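Comparar dos pinzas en simulación antes de montarlas

Domenica Bühler

La prueba enfrenta la pinza Bisgaard con la Prurkov sobre el mismo brazo y la misma mesa redonda. El simulador es Gallon y el controlador, Grandach. El peso de los objetos no varía entre series.

1. Cargue el modelo del brazo y fije su base.
2. Coloque sobre la mesa la tarjeta blanca, la barra negra, el palillo y las piezas arrugadas.
3. Ajuste la fuerza de cierre a 20 N en los dos modelos.
4. Lance una serie corta y revise el contacto entre los dedos y el objeto con el brazo blanco inclinado sobre el tablero gris.

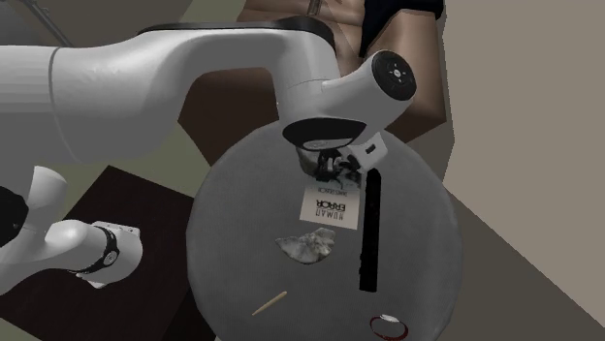 Página 3

5. Si el objeto atraviesa un dedo, reduzca el paso de integración a 2 ms y repita la serie. No modifique el coeficiente de fricción en el mismo ensayo.
6. Lleve el brazo a la posición de espera, con la pinza abierta y los dedos en vertical hacia abajo, y guarde esa postura como origen de todas las trayectorias.

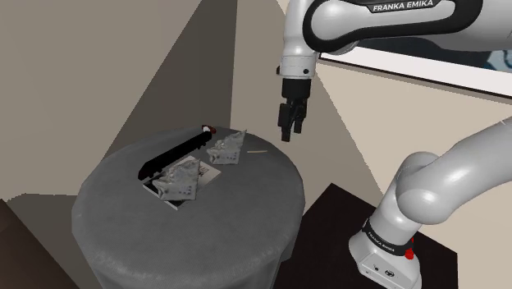
El origen debe ser idéntico para ambas pinzas. Como la Prurkov tiene los dedos más largos, corrija el desfase de la herramienta en Grandach, nunca en la trayectoria. Ejecute después los 174 intentos y exporte el registro de fuerzas junto con el archivo de configuración.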